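Notebook, gear cell - 15/12/2019
Sunday, line stopped, Emiliano Ibarra on the panel, me on the pendant.

Purpose: go through the draft handling rules for the Fendon fixture and mark which ones we can hold to as written. Siobhán Ó Gríofa wants a version she can send to Lynch before the break.

Rule 1. Speed. Draft says reduced speed whenever the guard is open. Kept. Override set to 20 on the pendant and left there for all teaching. Add: whoever opens the guard reads the override value aloud and writes it in the log. We had two entries in July with no value against them.

Rule 2. Enabling switch. One person, one pendant. The second person stays outside the marked line unless the robot is in hold. Emiliano asked whether hold is enough or whether drives must be off. Drives off for anything involving hands between the fingers. Wording changed to match.

Rule 3. Grip force. Draft gave a single figure for all parts. Not workable. Spur gears now at 70 per cent of the gripper setting, discs to be decided. Any change to the force goes in the part recipe and never in the main program, otherwise the next part inherits it.

Rule 4. Approach. Straight down over the bore centre, fingers open, stop at clearance height, then descend. No sideways moves below clearance height with other parts on the surface. Program 108 still has a sideways move at the end of the retract - to be rewritten before it runs in automatic again.

Rule 5. Spacing. Fingers need free surface on both sides of the part being picked. If a neighbour sits inside the finger path, the operator moves it with the drives off. No nudging parts with the gripper. Sundmont's old sheet allowed this and it should be withdrawn.

Rule 6. Lighting. Bright faces wash out in the wrist camera and the teeth are hard to judge against them. Exposure is to be set on the part being picked, and the value stored with the recipe. Pullunia are sending a diffuser. Until it is fitted, no automatic picks on camera position alone.

Open points
Disc grip force - Emiliano, needs the heavier test piece.
Program 108 retract - me.
Does rule 2 need a separate line for cleaning? Ask Siobhán.

Wrist camera, fingers either side of the smaller gear, larger gear and white disc further up the surface:
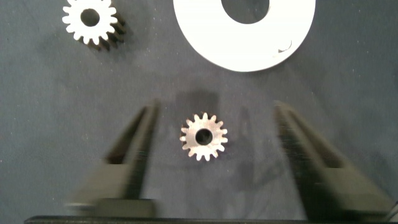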